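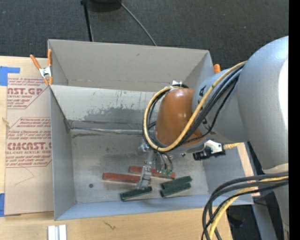 Arm over the block bin, three green and two reddish-brown blocks on the floor of it.

December, entry started 4:30 pm

Random-reset collection, bin setup, continued. Goal for this block of work is to find out whether the Prernora policy needs the wall-contact grasps in its training set or whether we can drop them and save the collection time.

Method. Base set is 2,000 grasp attempts from the Estard logs, all in the flared bin. Set A keeps everything. Set B removes each attempt where the target block starts within one block width of a wall, 151 attempts in total. Same network, same number of training steps, same seed. Evaluation is 30 trials per policy with identical start layouts, placed by hand from the printed sheet. Success means the block is lifted clear of the rim and held until the arm stops.

Result. No difference worth reporting when the target is near the middle of the floor. Near the walls, set B drives the finger too steep and stops on the slope before closing. Set A does this too, but it usually backs off and tries again from a shallower angle. The retry behavior must come from the removed attempts, as nothing else in the base set shows it.

Side-by-side blocks are a separate problem. Both policies pick a grasp point on the seam between two blocks of the same color. Segmentation merges them into one object, so this belongs on the perception list. Training on more grasps won't fix it.

Setup notes:
Clamp at the bin corner stays on. With it off, the bin creeps under side load and the calibration is gone by the end of a run.
Stains on the bin floor gave 2 false detections during evaluation, both on set B. Trials kept in the count. Try acetone-free cleaner first – the Laltville bin crazed.
Check cable slack at the wrist before any run with full rotation.

Next: rerun set B with half of the wall attempts put back, chosen at random. If the retries return, look at a quarter. Carbone machine is free overnight, so training can go there. Layout sheet and config are in the shared folder under bin_wall.

Stopped 7:10 pm, arm parked.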